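카드 섞기 일곱 번이라는 말을 나는 왜 안 믿게 되었나

트럼프 카드를 일곱 번 섞으면 충분하다는 이야기는 다들 한 번쯤 들어 봤을 것이다. 보드게임 카페 벽에도 붙어 있고, 확률 교양서마다 한 꼭지씩 들어가 있고, 명절에 고스톱 치다가도 누가 꼭 꺼낸다. 화투는 마흔여덟 장이라 사정이 다른데도 그렇다. 나는 이 말이 틀렸다고 하려는 게 아니다. 증명은 멀쩡하다. 내가 의심하는 건 그 증명이 우리 집 식탁 위에서 벌어지는 일과 무슨 상관이 있느냐는 쪽이다.

먼저 정리가 실제로 하는 말을 보자. 52장을 두 묶음으로 나누는데, 나누는 위치는 이항분포를 따른다. 동전 52개를 던져 나온 앞면 수만큼 떼어 내는 셈이다. 그다음 두 묶음에서 한 장씩 떨어뜨리는데, 어느 쪽에서 떨어질지는 남은 장수에 비례하는 확률로 정해진다. 왼손에 20장, 오른손에 10장이 남았다면 왼쪽에서 떨어질 확률이 3분의 2다. 이렇게 섞는 과정을 되풀이하면 카드 배열의 분포가 균등분포에 가까워지고, 그 거리를 재는 자가 총변동거리라는 것이다. 일곱 번쯤에서 이 거리가 0.5 밑으로 뚝 떨어진다.

여기까지 읽고 고개를 끄덕인 분께 묻고 싶다. 0.5 밑이면 충분하다는 건 누가 정했나? 총변동거리는 0에서 1 사이의 값이고, 일곱 번 섞은 뒤의 값은 0.334 정도다. 0이 완벽이라면 0.334는 그렇게 자랑할 숫자가 아니다. 여덟 번이면 0.167, 아홉 번이면 0.085로 한 번 섞을 때마다 대강 반씩 줄어든다. 그러니까 일곱이라는 숫자는 '여기서부터 급하게 줄기 시작한다'는 이정표에 가깝다. 그걸 '충분하다'로 옮긴 건 신문 기사 제목이고, 교양서가 그 제목을 다시 옮겼다.

실제로 일곱 번 섞은 카드를 상대로 절반이 훨씬 넘게 이길 수 있는 게임도 있다. 새 카드 순서에서 출발해 에이스부터 차례로 집어 가며 누가 먼저 끝내나 겨루는 혼자놀이인데, 완전히 무작위라면 반반이어야 할 승부가 일곱 번 섞은 카드에서는 한쪽으로 크게 기운다. 올라가는 수열이 아직 덜 부서졌기 때문이다. 총변동거리의 정의를 생각하면 이상할 것도 없는데, 처음 읽었을 때는 꽤 배신당한 기분이었다. 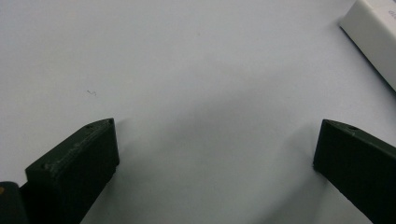

그런데 내가 더 못 믿는 건 '이항분포로 나누고 비례 확률로 떨어뜨린다'는 앞부분이다. 사람 손이 정말 그렇게 움직이나? 마술사들은 정확히 26장씩 나눠서 한 장씩 번갈아 끼우는 걸 할 줄 안다. 그렇게 여덟 번 하면 카드는 처음 순서로 돌아온다. 바깥쪽 카드가 늘 바깥에 남는 방식일 때 이야기고, 안쪽으로 들어가는 방식이면 쉰두 번이 걸린다. 너무 잘 섞는 사람은 하나도 안 섞는 셈이다. 반대로 나 같은 사람은 뭉텅이로 떨어뜨린다. 한 번에 네댓 장씩 툭툭. 모형은 그 중간 어딘가에 있는 평균적인 손을 가정하고 있는데, 그 손의 주인을 나는 만나 본 적이 없다.

그래서 직접 해 봤다. 6월 내내 저녁마다 카드 두 벌을 번갈아 가며 섞고, 왼손에서 떨어진 것과 오른손에서 떨어진 것을 기록했다. 한 벌은 Nistcombe에서 나온 종이 카드, 한 벌은 이름도 기억 안 나는 플라스틱 카드다. 다 합쳐서 83번 섞었다. 통계학 하는 분들이 보면 웃을 표본이지만, 방향 정도는 보인다고 생각한다.

우선 나누는 위치. 모형대로라면 26장을 중심으로 표준편차가 3.6장쯤 되어야 한다. 83번 가운데 64번이 24장에서 28장 사이였다. 계산해 보면 이항분포에서는 이 구간에 절반을 조금 넘게 들어와야 하니까, 내 손은 모형보다 훨씬 가운데를 고집한다. 딱 반으로 나누려고 애쓰는 버릇이 있는 모양이다. 다음은 떨어뜨리는 방식인데, 이쪽은 예상대로 엉망이었다. 세 장 넘게 뭉쳐 떨어지는 일이 모형이 예측하는 것보다 눈에 띄게 잦았고, 플라스틱 카드 쪽이 덜했다. 종이 카드는 모서리가 닳으면서 점점 심해졌다.

이 결과를 수학 모임 게시판 Grerstead에 올렸더니 Pichit Mahawong이라는 분이 긴 답을 달아 주었다. 요지는 이렇다. 모형이 손과 다르다는 건 다들 안다, 중요한 건 떨어뜨리는 규칙을 웬만큼 바꿔도 필요한 횟수가 로그 n에 비례하는 성질은 살아남느냐는 것이다. 맞는 말이다. 52장에서 상수가 얼마냐는 손에 따라 달라도, 카드가 두 배로 늘 때 몇 번을 더 섞어야 하느냐는 큰 줄기는 비슷할 수 있다. 다만 나는 이 대목에서도 선뜻 고개가 끄덕여지지 않는다. 식탁에서 카드를 섞는 사람에게 필요한 건 바로 그 상수다. 로그 n에 비례한다는 사실은 내가 몇 번 섞어야 하는지를 알려 주지 않는다.

같은 답글에서 그는 내가 놓친 것도 하나 짚었다. 뭉쳐 떨어지는 카드 묶음은 한 번 섞을 때는 그대로 붙어 있어도 다음번에 나누는 자리가 어디냐에 따라 갈라질 수 있는데, 내 손은 나누는 자리가 가운데에 몰려 있으니 그 효과마저 약하다는 것이다. 두 버릇이 서로를 거든다는 얘기다. 듣고 보니 그럴듯해서 간단한 모의실험을 짜 봤다. Voicu라는 작은 스크립트 도구로 돌렸는데, 내 손의 버릇을 대충 흉내 낸 모형에서는 일곱 번 뒤에도 원래 이웃이던 카드 쌍이 꽤 남았다. 숫자는 여기 적지 않겠다. 흉내 낸 방식이 너무 거칠어서 나부터도 못 믿겠다.

참고로 오버핸드 셔플, 그러니까 한 손에 쥐고 조금씩 덜어 내는 방식은 이야기가 아예 다르다. 필요한 횟수가 n의 제곱에 로그 n을 곱한 꼴로 늘어난다고 알려져 있다. 52장이면 천 번 단위까지 거론된다. 화투판에서 쓰는 방식이 대개 이쪽이다. 고스톱 치면서 일곱 번 얘기를 꺼내는 분이 있으면 나는 이제 그냥 듣고 있지 않을 생각이다. 한편 바닥에 쏟아 놓고 두 손으로 마구 휘젓는 방식은 일 분쯤이면 꽤 좋다는 실험 결과가 있는데, 수학적으로는 다루기가 훨씬 까다롭다고 한다. 제일 무식해 보이는 방법이 쓸 만하다니 좀 허탈하다.

그래서 요즘 어떻게 섞느냐면, 열 번 섞는다. 근거를 대라면 못 댄다. 일곱에다 내 손에 대한 불신 세 번을 더한 값이다. 같이 치는 사람들은 지루해한다. Alum이라는 카드 게임을 할 때는 덱이 작아서 여덟 번으로 줄여 주는데, 이것도 타협의 산물이지 계산한 값은 아니다.

혹시 자기 손으로 섞은 기록을 가진 분이 있으면 댓글로 알려 주시면 좋겠다. 나누는 위치만 적어도 된다. 왼손잡이라면 더 반갑다. 다음에는 종이 카드를 새것으로 바꿔서 처음부터 다시 세어 볼 작정인데, 모서리가 닳기 전과 후를 따로 적어 두지 않은 게 지금 제일 후회된다.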